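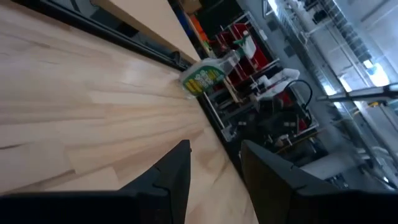 Plidham Workshop Help > Benches and Surfaces

Routine cleaning of butcher-block bench tops

Our department maintains 9 workbenches with light-colored butcher-block tops, each with a raised shelf at the rear. They are used daily for light assembly and are currently wiped with an all-purpose spray at the close of each shift. Several tops have begun to feel rough along the glued joints, and one shows a pale ring where a spray bottle had been left on its side overnight. Please advise whether daily spraying should continue and how the ring may be treated. The finish is believed to be oil, although the purchase records do not state this.

Posted by Grikham Facilities Office, March 27, 2026

Mememitz Bench Care

The finish should be confirmed before any treatment is applied. Place a few drops of water on a clean area and wait ten minutes. If the water darkens the wood, the surface is oiled and the oil is worn. If it remains beaded, the finish is either sound or a film such as varnish, and oil should not be added until the supplier has been consulted.

For oiled tops, spray the cloth and not the bench. Wipe along the strips, then dry at once with a second cloth. Daily cleaning may continue on this basis. The roughness you describe is usually raised grain and may be removed with 220-grit paper, sanding lightly in the direction of the grain. The ring will often come out in the same operation. Apply a thin coat of oil to the whole top, remove the excess after twenty minutes, and keep the bench out of use overnight. Oily cloths must be laid flat to dry outdoors or placed in a sealed metal container of water, as they can ignite when left in a heap.

Spray bottles should be stored upright with the nozzle closed.

bench_user_61

We just use a damp rag. No problems since December.

Price Stores Section

We agree with the first reply. Please also check the edge where the top meets any rail or trim. Liquid collects there and the wood may swell.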